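Filed under: Short Fiction / Work and Machines

Clearance

The inventory form for the Notau flat had 15 lines and a box for remarks. The clearance officer from Pisard had filled in 10 of the lines by noon. The remaining lines were for items the form called minor, meaning anything that could be lifted with one hand and had no resale value.

The procedure was fixed. Each room was divided into surfaces. Each surface was emptied from the outer edge inward, wiped with a dry cloth, and entered as clear. Anything found on a surface went into a tray, and the tray went to the hall. A tray could hold 6 kilograms. The officer had never filled one to the limit and did not expect to here.

The tenant had been a draughtsman for Seppälä, the lift manufacturer, and had worked at home for the last part of his career. His pencils were graded by hardness and tied with string. His rulers hung on nails in order of length. In the kitchen he had labelled the shelves on their undersides, where the labels could be read only by a person lying on the floor. The officer had lain on the floor and read them. They gave the load each shelf would bear.

The bedroom took less than an hour. The wardrobe held two suits, one pair of shoes and a box of receipts from Grastitel, a shop that had sold paper and drawing film and had since closed. The receipts went back a long way. Every one was for the same quantity, 200 sheets, and on the back of each the tenant had written a single measurement in millimetres. The measurements were close to one another but not the same. They grew smaller by very little each time.

The officer put the receipts in date order on the bed and looked at them for longer than the schedule allowed. A shrinking part, perhaps – a bearing or a cable, measured as it wore. The form had no line for it. Under remarks the officer wrote "papers, technical", then put the box in a tray and carried it to the hall.

That left the workroom. It faced north and had no curtains. The floor had been repaired in one corner with boards of a different width, and the repair was good. The drawing board had already gone to the saleroom, along with its stand and lamp, and four dents in the floor showed where the stand had been. The officer measured between them out of habit. The distance matched the first receipt.

The officer went back for the last receipt and measured again, this time from the window wall to the opposite wall, then from the door to the window, then along the skirting. None of these agreed with it. The height of the sill did not agree either.
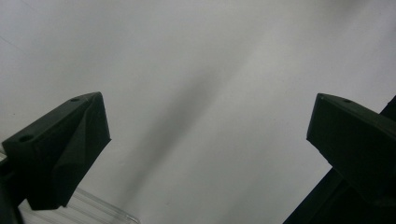 By four o'clock the light had gone flat and there was one surface still to enter. The officer wiped it from the edge inward, as the procedure required, and stopped with the cloth in the middle. The tape was in the other hand. It would have been simple to measure what was left of the afternoon's work, to the millimetre, and see whether the number belonged to the series.

The tape stayed closed. The officer wrote "clear" on the last line, signed at the foot of the form and noted the time. Then the box of receipts was taken out of its tray and put back in the wardrobe, on the left, where the dust showed its outline. The remark was struck through with a ruled line and initialled.

The keys went through the letter box at ten past four. On the stairs the officer counted the steps down, and on the next job, in April, counted them again – a different building, with a different number of steps, fewer by one.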